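Warehouse & Packing Talk > Automation > Gripper work instead of the line, anyone else?

olaia_packs
Posted Mar 31, 2019

On break so quick one. I'm at Durnell, the Zimbridge site, mixed household packing. 140 of us. In August they put 18 people on gripper work, I'm one of them. No conveyor, no scanner, a table and a box and a pair of hand grippers. You pick stuff up with the jaws, put it in the box, take it out, do it again another way. All of it recorded so the arms can learn it off us later. That's the job now.

Small odds and ends mostly. Scrubbers, cloths, bags, whatever.
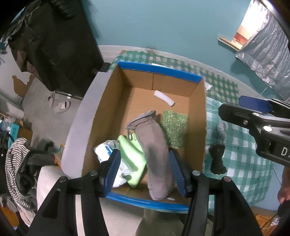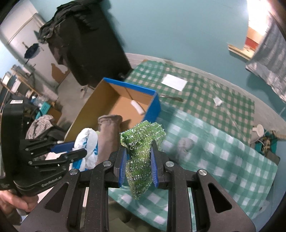 Pay is the same as the line, so far. What's different is everything else. On the line I talked to Abrehet all day, now I can't really because you lose your place and have to redo the run. No rate on the wall, which I thought I'd love. But you get a list of "bad runs" at the end of the shift and that turned out worse for me than the rate ever was. You drop a sock, bad run. You touch it with your fingers, bad run.

So question. Anyone else moved over to this? Did you get to go back? And did anybody get anything in writing about what happens when the arms come in, becuase all we got was a talk by the vending machines.

---

dockdoor7
Same here but a different outfit. Went over in the fall, came back to the line after two months, my choice. Forearms. You don't notice squeezing the handle until you go home and can't open a jar. Ask for the break schedule on paper. Ours said ten minutes every hour and what we got was ten minutes when the lead remembered.

Soft stuff is the worst for it btw. A carton you grab and done. Cloth you keep regrabbing.

---

Teresa_K
I'm gonna be the unpopular one. I like it. 22 years of lifting and my back is shot, now I stand at a table and move a dishcloth. I'd do it until I retire if they let me.

And the arms were coming anyway. Mottram was in our building measuring the floor way before anybody handed me a gripper. At least this way they asked people who know how a box gets packed.

---

olaia_packs
Teresa I get it, my knees are happier too. Not saying it's bad work. But "asked people who know"? They didn't ask. They read names off a sheet. And the packing I do on it isn't how I'd pack! I'd put the floppy stuff down first and tuck the small things in the corners. The instruction card says place items anywhere, vary it. So what's it learning from me exactly

---

bethel_s
Night shift lead, other side of the county, we use the Grirkard system for the recordings. Can answer that one. They want the varied version on purpose. If everybody packs the neat way it only ever sees neat and then a customer's return shows up as a heap and it's lost. Picking a thing up from a bad angle is worth more to them than the pretty layout. Somebody should of told you that on day one, it would have saved you being annoyed at the card.

On the bad runs. A drop should NOT count against you. We keep drops, we just tag them. If your site is throwing them out and putting your name next to it that's your management, not the method. Push on that.

---

olaia_packs
ok that is news to me. Nobody here said drops are ok. Abrehet got talked to over drops last week. Talked to, like with the door closed.

---

dockdoor7
bethel with respect, easy to say "push on that" when you're the lead

---

bethel_s
Fair. I was a picker for nine years but yeah, fair.

---

edgar.londono
Steward at a site that already went through it, so here's what happened to us, take what's useful.

We had people on grippers most of a year. I kept count of my own because I wanted a number going into the meeting, 1,668 runs with my badge on them. Then the arms came, 2 of them, one on small parcels and one on returns. They were slow. Still are, kind of. Nobody got fired that week and everyone said see, told you. What did happen is when people left they weren't replaced. Returns used to be five on days and now it's three plus one who minds the arm. The minding job is OK, pays a bit more, but you're alone with it and when it jams at the end of the shift that's your problem.

Things we got in writing, after a lot of yelling:
- same grade and pay while on recording work, and you can go back to your old spot within 90 days
- recordings not used for discipline. That one covers your friend with the closed door
- first shot at the minding jobs goes to the people who did the recording
- what the camera picks up besides your hands. Ours grabbed half the room, people's coats, somebody's hand going past

Things we didn't get: any money for the recordings themselves. Tried. They looked at us like we had asked for the building.

---

Teresa_K
See the first shot at minding jobs, that I'd want. Didn't know you could ask for it.

I still say three people and an arm is better than the way returns was in our place. We had people in tears on returns.

---

edgar.londono
Teresa I don't disagree returns was awful. But the two who aren't there anymore didn't go somewhere nicer inside the company. The spots closed. Both things.

---

tapegun_marv
why would anyone go along with this. train the thing that takes your spot, for line pay. I'd hand the gripper back

---

Teresa_K
And do what Marv. Go home?

---

olaia_packs
One guy did hand it back. He's on the loading dock now, in the cold, and the gripper just went to the next name on the sheet. So no I'm not gonna tell people what to do there.

---

dockdoor7
Practical stuff while people are arguing

Get the table raised. Mine was set for someone a head shorter and I was bent over the box all day. If the box has high sides you end up lifting your elbows to get the jaws down in it, that's what got my shoulder. Turn the box so the long side runs away from you, helped me anyway, others like it the other way.

Swap hands if you only run one gripper. If you run two ask to do one-hand runs after lunch.

Mesh things snag on the pads. Let go slow or you pull it back out with you.

---

bethel_s
Seconding the table. Also loosen your grip, most people squeeze twice as hard as they need the first weeks. The pads hold. I tell new people to pick up a plastic bag fifty times before anything else, because you can hear it when you crush it.

---

abrehet.a
Olaia sent me this. I'm the one with the door closed lol

It wasn't a big yelling thing. He had a printout and my drops were marked in yellow and he said can we get these down. So I slowed way down, and then my run count went down, and then that was a problem too. What bethel says about tagging, can you write that somewhere I can show him? Just how your site does it. I won't put your name.

The thing I miss is the line noise, weird I know. It's so quiet at the tables you can hear everybody's jaws clicking.

---

bethel_s
Sent you a message. It's our tag sheet with the site name off it. Drop, slip, regrab, touched by hand. None of them go to the supervisor by person.

---

olaia_packs
Break's long over, I'm typing this in the restroom. Going to print Edgar's list. We've got a meeting Thursday, me and Abrehet and one of the guys from dock want to go in together. The 90 days thing first, I think, since half the table would stay if they knew they could leave.

Edgar did yours have to be signed by the head office or was the site manager enough?

---

edgar.londono
Site manager signed and it held up. But get the date on it, ours didn't have one the first time and they argued over when the 90 days started. And bring more than three people if you can.

---

tapegun_marv
ok the no discipline one is good. still would of handed it back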